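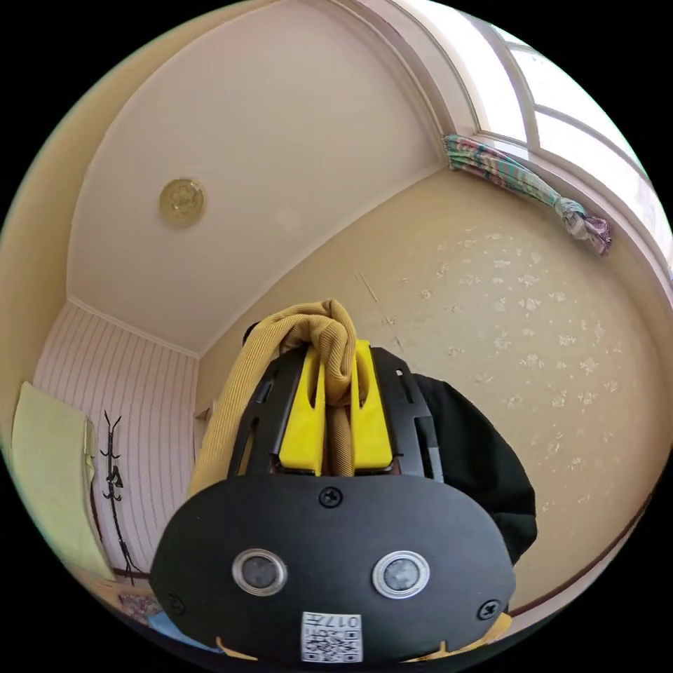 Ieuan Gronow wrote under my last review that he will believe in household robots on the day one of them puts away a jumper without being helped, and that until then he would like fewer articles about robots that dance. A few other readers agreed with him. So this time I have looked at laundry.

Print this page | E-mail this page

The Loltar is a two-fingered gripper that you hold and work yourself. It costs £384 from Grorport, who sell it mainly to people building robot arms, but there is nothing to stop anyone buying one. I wanted it for a simple reason. If a person can't fold clothes with two stiff fingers, there isn't much hope for a machine fitted with the same two fingers and a good deal less sense.

I used it for most of September on ordinary washing: T-shirts, towels, trousers, socks and knitwear. Towels were easy. Tea towels were easier still. Any flat thing with four corners can be done by picking up one edge, walking it over to the other and letting go, and I could do that within an hour of opening the box. T-shirts took a few evenings to learn, and I still get a twist at the shoulder if I hurry. 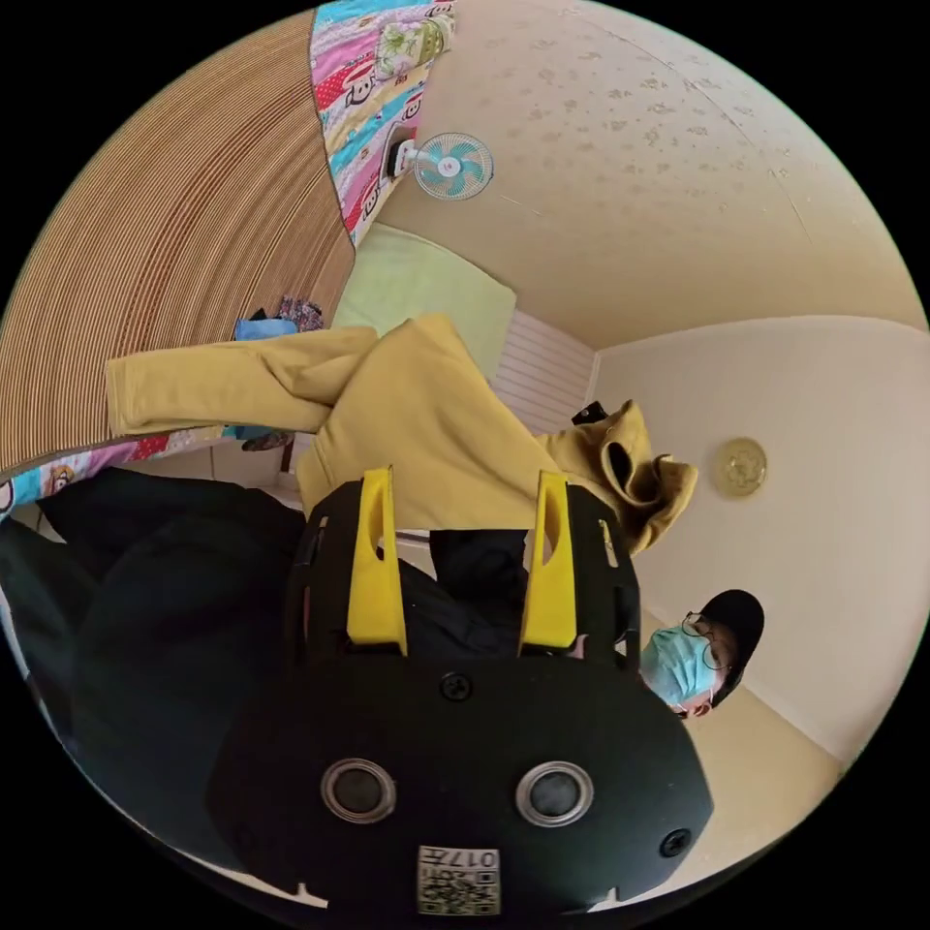

Thick clothes are where the trouble starts. A thin shirt stays where you put it, but heavy cloth pushes back, and you need to press one part down while you move another. With one gripper you only have the one point of contact. A hooded sweatshirt is about the worst of the lot. Get one sleeve stretched out to the side and the hood is still bunched up at the other end, and if you go over to see to the hood you have to let go of everything else. By hand I would flatten both at once and not think about it. Over the month I kept a tally for hooded tops only: 54 attempts, of which I would have put roughly a third in a drawer as they were.

Grip is good. The fingers hold knitted fabric firmly and I had no pulled threads. Letting go is less good. Ribbed cuffs tend to come up with the fingers as you lift away, which undoes the fold you have just made. I got round it by backing off sideways, low down, and I suppose a robot could be taught the same thing.

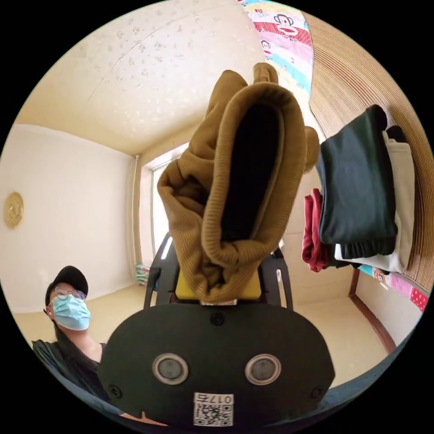 Lifting and turning

Picking clothes up is the part I expected to go badly and it went well. A jumper held by one sleeve will hang, and you can turn it and see what you have got. Finding the sleeve in the first place is harder. I have eyes and have been wearing jumpers all my life, and I still took hold of the wrong bit often enough to be annoyed. The Rees arm I reviewed in spring had a poorer grip than this and a camera that lost track of anything dark on a dark cover. It would not have got as far as the lift.

Speed

My sister folded a basket of washing by hand in five minutes. The same basket took me the whole of a radio play with the Loltar. I did get faster, though never fast enough to want to do it that way.

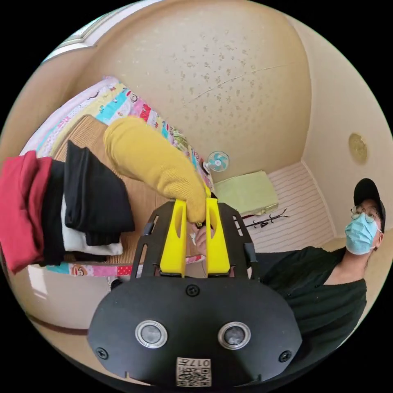

A finished pile is what most of us want, and piles are a separate skill from folds. You have to carry the thing across without it dropping open, and set it down without shoving what is already there. Rolling helped me more than anything in the instructions. Knitwear rolled up and gripped at the very end, like the mustard one over the bed, keeps its shape while it travels, and it can go down next to a stack of flat things such as the red, black and white ones on the straw mat. I would still sooner add the last piece to a stack by hand.

Can machines do it yet?

Towels, yes. Flat shirts, nearly. Hoods, thick knits and anything inside out, no, and I don't think stronger fingers are what is missing. A second gripper would help a lot. Lanovow have said they will sell a two-armed folding unit, and if they will lend me one I will run the same hooded tops through it and print the tally, good or bad.

As a tool the Loltar is well made and comfortable enough for half an hour, after which my wrist ached. As a way to get the washing done it is a waste of money. If you are building an arm and want to know what your fingers can manage before you pay for motors, it is worth having.

Score: six out of ten. Ieuan can keep folding his own jumpers for now.

Posted Monday, November 2, 2020

Contact | Copyright of the author, all rights reserved | Back to top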